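Zahnrad-Kit von Evodholm im Langzeittest: lohnt sich das für Imitationslernen?

Ich habe ja schon öfter über Aufgaben gejammert, die für einen Lernansatz entweder viel zu leicht oder völlig aussichtslos sind. Würfel in eine Schale legen kann inzwischen gefühlt jedes Modell, und beim Kabelstecken gebe ich nach einer Woche entnervt auf. Das Zahnrad-Kit von Evodholm liegt ziemlich genau dazwischen, und deshalb wollte ich es unbedingt mit Prisgate ausprobieren, dem Verfahren aus der Arnero-Gruppe, das seit November offen verfügbar ist.

Kurz zur Aufgabe: kleine Stirnräder von der Matte aufnehmen, zur weißen Scheibe tragen, absetzen. Klingt nach Kindergarten, ist es aber nicht! Die Räder liegen flach auf, man bekommt die Finger kaum darunter, und beim Aufsetzen auf einen Zapfen verzeiht das Ganze so gut wie nichts.

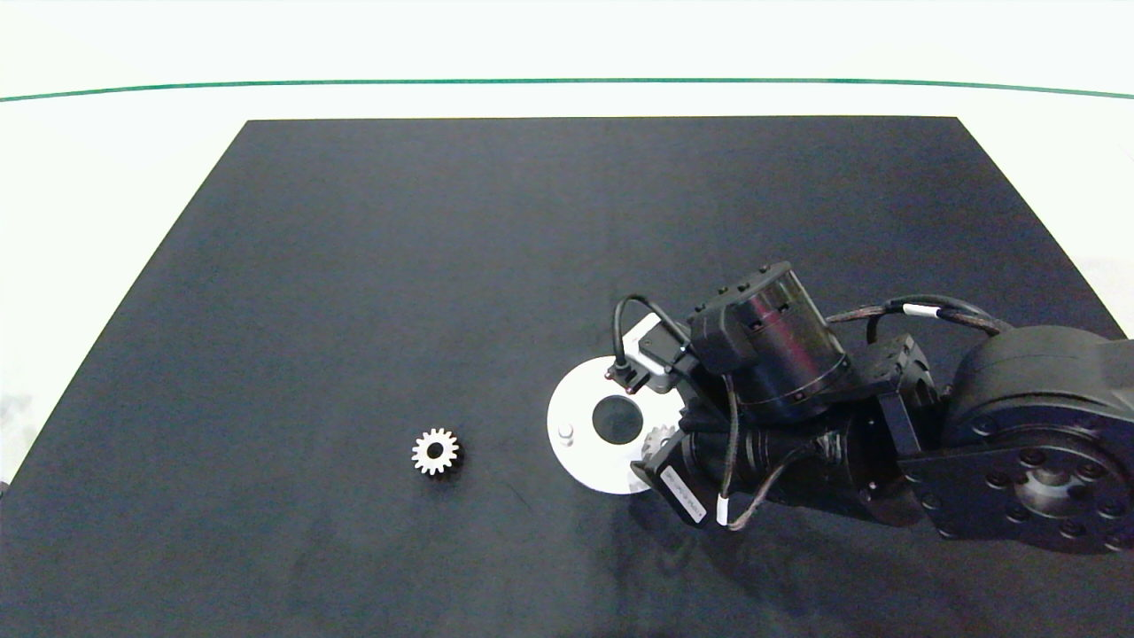
Der Arm an der weißen Scheibe, links auf der Matte noch ein einzelnes Zahnrad.

Was Prisgate anders macht: Das Modell sagt neben der Bewegung auch voraus, wie sicher es sich über den nächsten Kontakt ist, und wird langsamer, wenn es unsicher wird. Mehr ist es im Kern wirklich nicht (das Paper braucht dafür leider sehr viele Seiten). Trainiert habe ich mit mehr als 2.000 Demonstrationen, alle selbst per Teleoperation eingefahren, und ja, mein Rücken hat sich danach gemeldet. Zum Vergleich lief das ältere Calloway mit denselben Daten.

Beim Greifen nehmen sich die beiden kaum etwas, da hatte ich mir ehrlich gesagt mehr erhofft. Beim Absetzen wird der Unterschied dann aber richtig groß! Calloway fährt mit vollem Tempo auf den Zapfen zu und verkantet das Rad, Prisgate bremst kurz vorher ab, tastet ein bisschen herum und kommt deutlich öfter ans Ziel. Beim ersten Mal habe ich laut gejubelt, so schön sah das aus. Dafür dauert ein Durchgang spürbar länger, und wer auf Taktzeit schaut, wird damit nicht glücklich.

Ein Punkt, der mich viel Zeit gekostet hat, sind die Kameras. Nur mit der Kopfkamera war das Ergebnis mau, weil der Greifer beim Absetzen genau das verdeckt, was man sehen müsste. Erst mit der zusätzlichen Sicht vom Handgelenk wurde es brauchbar.

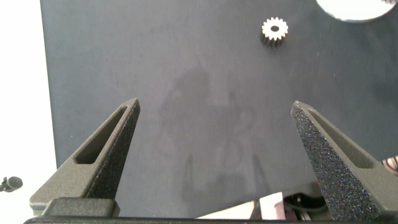

Zwei Ansichten also, bitte gleich von Anfang an einplanen, sonst sammelt man die Daten noch mal ein (so wie ich, hurra). Die Belichtung würde ich außerdem fest einstellen. Helles Metall auf dunkler Matte und daneben eine weiße Tischfläche, da regelt jede Automatik fröhlich hin und her, und das Modell lernt diesen Quatsch mit.

Am Kit selbst habe ich wenig auszusetzen. Die Räder sind sauber verzahnt und auch nach vielen Stürzen noch in Ordnung. Die Anleitung ist dünn, 8 Seiten und davon die Hälfte Sicherheitshinweise, und Ersatzzapfen hätte ich gern gleich dazu gehabt. Bei Prisgate stört mich vor allem die Installation: drei Anläufe, bis alle Abhängigkeiten zueinander gepasst haben, und die Fehlermeldungen helfen überhaupt nicht weiter.

Würde ich beides noch mal nehmen? Das Kit sofort. Prisgate auch, solange es um Kontakt und enge Passungen geht. Für reines Umräumen bleibe ich bei Calloway, das ist schneller eingerichtet und läuft bei mir stabil. Als Nächstes will ich testen, ob das Abbremsen auch noch klappt, wenn ich die Scheibe während des Durchgangs verschiebe.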